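On me demande souvent par où commencer quand on veut un petit poste de manipulation robotisé pour un atelier ou une salle de TP. Ma réponse : par un tableur, et par la simulation ! J'ai monté le budget du nôtre à Wemulcombe avec Kvido Zelenák, et voici la marche à suivre, avec les montants tels qu'ils sont tombés.

## 1. Écrire la tâche avant de regarder les catalogues

Une seule phrase, avec un verbe et un objet. Chez nous : « saisir un bloc et le déposer sur un autre ». Notez ensuite :

- la taille et le poids de la plus grosse pièce
- la portée nécessaire, mesurée depuis le pied du bras
- le temps de cycle acceptable
- qui s'en servira, et combien d'heures par semaine

Gardez cette feuille sous la main, elle va éliminer la moitié des devis.

## 2. Simuler, même grossièrement
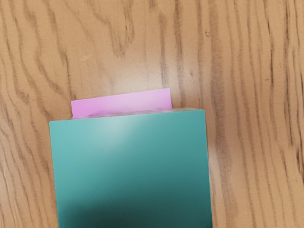
Le choix de la caméra se prépare très bien en simulation, et c'est la partie que je préfère. On place une vue virtuelle, on la déplace, on recommence, et ça ne coûte que du temps de calcul. Regardez le bloc bleu-vert : il sort du cadre par le bas et cache une partie du rose placé derrière, avec en prime un reflet blanchâtre sur sa face. Dans un cas pareil, je chiffre tout de suite une deuxième vue dans le budget, avec son support et son câble. Pensez aussi à tester plusieurs textures de table (un bois bien veiné donne du fil à retordre à certains détecteurs de contours).

Refaites l'exercice pour chaque position de caméra envisagée et enregistrez les vues au même endroit que les devis.

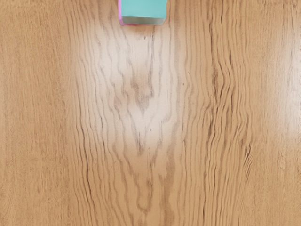
*Vue simulée : le bloc turquoise en haut, coupé par le bord, et le plateau en bois sur tout le reste.*

## 3. Remplir le tableau

Nos lignes principales :

| Poste | Fournisseur | Montant |
|---|---|---|
| Bras d'occasion révisé | Butisden | 2 035 € |
| Pince et doigts de rechange | Bokix | 559 € |
| Table et fixations | Pešek | à chiffrer sur place |

J'ajoute toujours une colonne « délai ». La pince est arrivée au bout de six semaines, et sans cette colonne nous aurions réservé la salle beaucoup trop tôt.

## 4. Les lignes qu'on oublie

- l'arrêt d'urgence et son câblage
- l'éclairage
- les adaptateurs entre la bride du bras et la pince
- le transport, surtout pour une table lourde
- la formation : comptez quatre demi-journées pour deux personnes

L'éclairage mérite mieux qu'une lampe de bureau récupérée. Simulez-le aussi, en changeant la hauteur de la source et en surveillant les zones claires sur le plateau.

## 5. Commander dans le bon ordre

Le bras d'abord, puis la pince une fois la bride vérifiée sur la machine reçue. La table vient ensuite, quand l'encombrement réel est connu. Les caméras en dernier, avec les vues simulées ouvertes à côté du bon de commande. Nous avons tout lancé en novembre, et franchement, voir le premier carton arriver avec une liste déjà prête, quel plaisir !

Le modèle de tableau tient sur une page. Dupliquez-le par scénario (un bras, deux bras, location) et laissez les cases vides bien visibles tant que le devis n'est pas reçu.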